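Kiltier hand mixer, after one winter of baking
14 comments
Share this

I bought the Kiltier hand mixer in the small kitchen shop in Britham, after my old one started to smell of burning each time I made a heavy batter. The shop had also the Jernmont model, with a metal body and a higher price, and I held both of them for a long time. The Kiltier was lighter and my wrist is not very strong, so the decision was easy.

I bake mostly simple things. Banana loaf, scones, a honey cake from my mother's notebook, and biscuits for my neighbours. My review is for people who cook like this at home. If you make bread dough every morning, you should look at a stand mixer.

The mixer has five speeds and the first one is truly slow. With my old mixer the flour flew on the bench and on my shirt as soon as I pressed the button. With this one I can put 300 grams of flour on top of the butter and sugar and start without covering the bowl. For egg whites I use speed four. They became stiff and shiny, and I could cut the meringue with a spoon without it falling down.

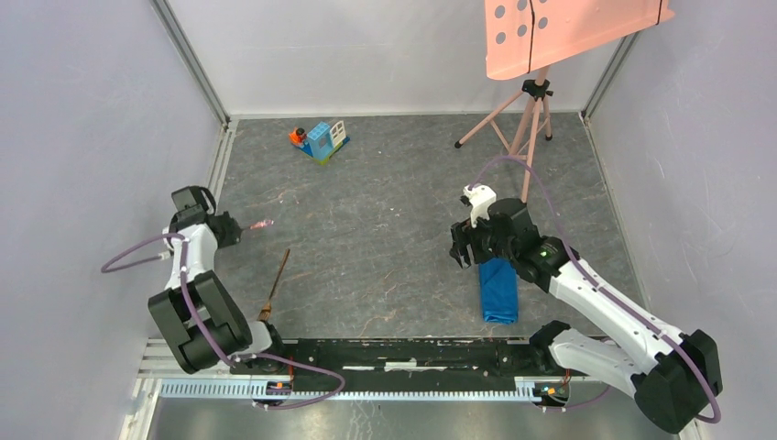 Cold butter is a different matter. I tried it with 400 grams straight from the fridge, and the beaters climbed up on the block and the motor made an unhappy sound. After half an hour on the bench the same butter was no problem. The booklet says to cut it in cubes first, and I should have read that page before I started.

The honey cake was my real test. The batter is thick and sticky and it must be beaten for a long time, until the colour becomes pale. The Kiltier managed it, but the handle became warm and I took a break in the middle. I do not know if the Jernmont would be better in this.

Cleaning is easy. The beaters come out with one button and I wash them with the dishes. There is a narrow line between the grey part and the white part of the body, where batter likes to hide, and I need a toothpick for it. I would prefer if they made this in one piece.

The cord is too short for my kitchen. My power point is behind the toaster, so I must move the toaster each time I want to mix something. The dough hooks I have used only once, for a small batch of cinnamon rolls, and the dough turned around with the hooks and did not get kneaded well. I finished it by hand and the rolls were soft and had a nice flavour.

I paid 97 dollars, with a whisk included. The whisk is good for cream, but it is a bit long and it hits the bottom of my small bowl.

I give it four stars from five. One star is gone for the cord and for the dough hooks. I would buy it again for cakes and biscuits.

512 people found this review helpful
Share | Save | Report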